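20 Jun 2025

Home at last with my shoes off and a bowl of cereal for supper, and I want to get this down before I forget how it felt, because today was the candidate forum at the Brikcombe grange hall and I have been fretting over it since spring!

Joonas Heinonen went first. I have known him since our kids rode the same school bus, and I still can't get used to seeing his name on yard signs. He wants the county seat that covers Brikcombe, Uibo and the farms out past the river, and he talked about growing up here, and his mother's bakery, and the 19 years he put in at the road department before he ever thought of running. It was a good speech, if a bit stiff. He reads off his cards when he's nervous (I've told him to look up, his wife has told him to look up) but once he got to the Uibo bridge he forgot the cards altogether and just talked. That was the Joonas I know. People put down their coffee.

The other two did fine. The fellow from the Prullik side of the county was smooth and had an answer for everything, and I liked the young woman more than I expected to. She wants the library branch open on Saturdays again, and I'd vote for that by itself if they'd let me vote for pieces of people.

Then came questions, and oh my, the bus route. I knew it would be the bus route. A man in the back row stood up and wanted to know why we'd spend a penny on a bus that carries 25 riders on a good day, and Mrs. Next-to-the-Aisle (I never did get her name) turned clear around in her chair and told him she was one of the 25, thank you. There was a good deal of clapping. Joonas said he would keep the route through August and then look at the numbers with everybody in the room. The man in back didn't care for that, but he sat down.

Afterward I stayed to stack chairs and got talked into going door to door again. My share is 68 houses, most of them on the hill, and my knee is already complaining. We have 800 flyers sitting in my hallway in boxes, so I suppose somebody had better carry them. I'll start with Rotura Street, where it's flat and they all have porches, and work up to the hill when the weather's cooler.
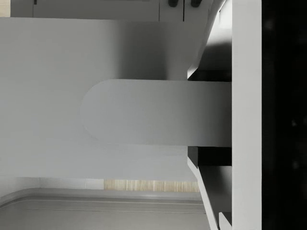 *Gray finger with a rounded tip, computer picture.*

Called my sister when I got in and told her the whole thing from start to finish, including the bus, and she said I ought to run myself. I laughed so hard I had to set the phone down. I can't even get through a birthday toast without crying. But I did lie on the couch for a while afterward thinking about what I'd say about that bridge.

Must remember to return the grange's coffee urn tomorrow, and to find the lid.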